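Forward contract or limit order for a euro invoice due in December?

Asked by Yvonne Hollis

We are a small US importer. Our supplier, Hondmont, bills in euros, and the next invoice is payable in December. Our bank quotes a forward with a 4 percent deposit. A broker, Turside, offers a limit order with no deposit. I need the dollar cost fixed before we set prices. Can a limit order do that, and why is the forward rate worse than the spot rate on the same screen?

3 answers

Answer from rengifo_desk

A limit order does not fix your cost. It is an instruction to buy if the market reaches your rate. If the rate is never reached, you buy at spot on the due date, whatever spot is.

The forward differs from spot by the interest rate gap between the two currencies for the period. When dollar rates are above euro rates, forward euros cost more dollars than spot euros. Your bank then adds its margin. Ask for the spot reference, the forward points and the margin as separate figures.

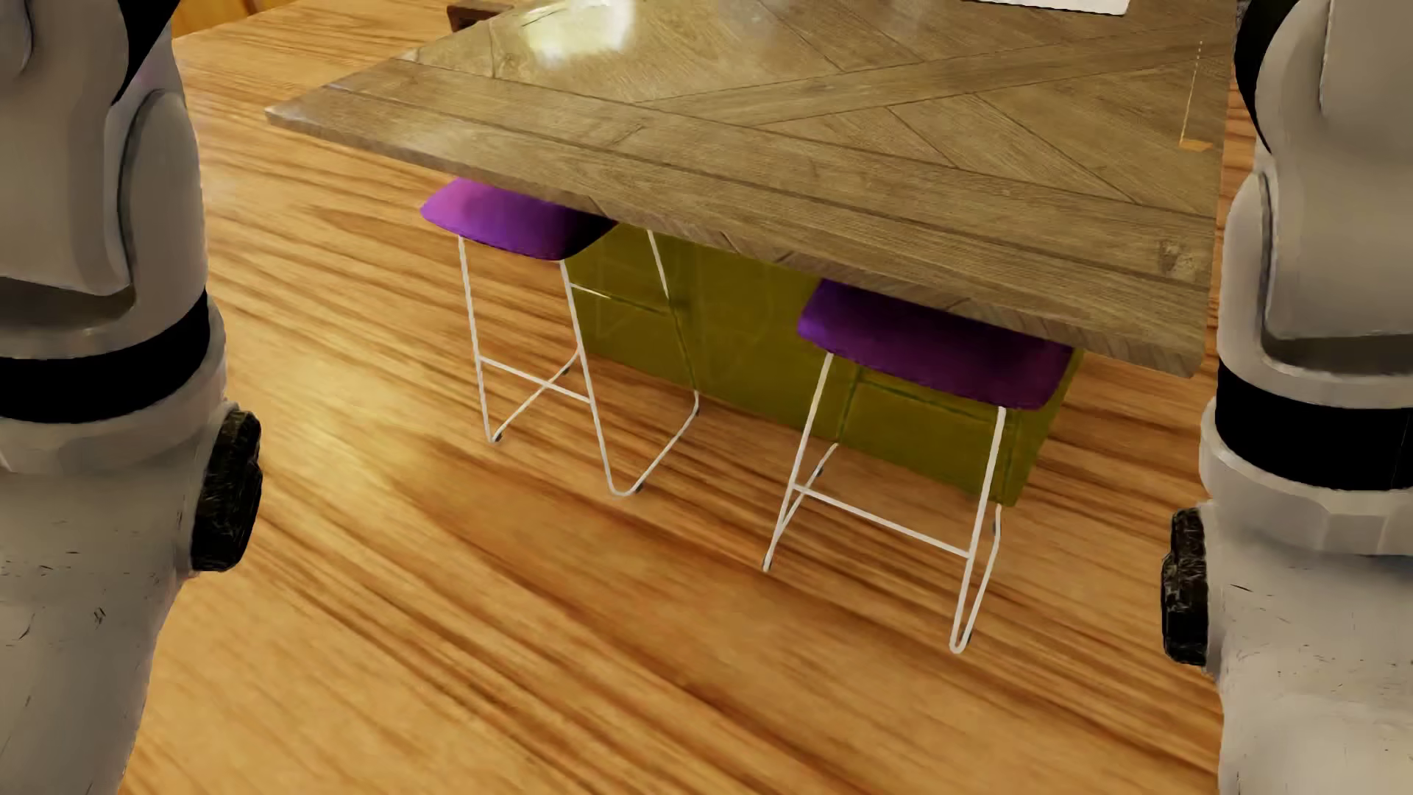 Check the deposit terms as well. Some providers can call for more cash if the euro falls after you book, and the call may be due the same day. If the invoice date could move, ask for a window forward, which lets you draw the euros on any business day between two dates. The rate is usually slightly worse.

Answer from pkt32

Just buy the euros now and hold them if you have the cash. We did that through Unar and paid 2 wire fees total. No forward needed.

Answer from ledgerline

Holding euros works but ties up the full amount until December, so compare the lost interest with the forward points. They are often close. You can also split it: forward for the part you are sure of, limit order for the rest. Put a stop order under that second part or it is still open risk.

Comment from Yvonne Hollis

Bank sent the breakdown. Margin on the whole contract is $1,921, more than the points. Asking Turside for a forward quote too.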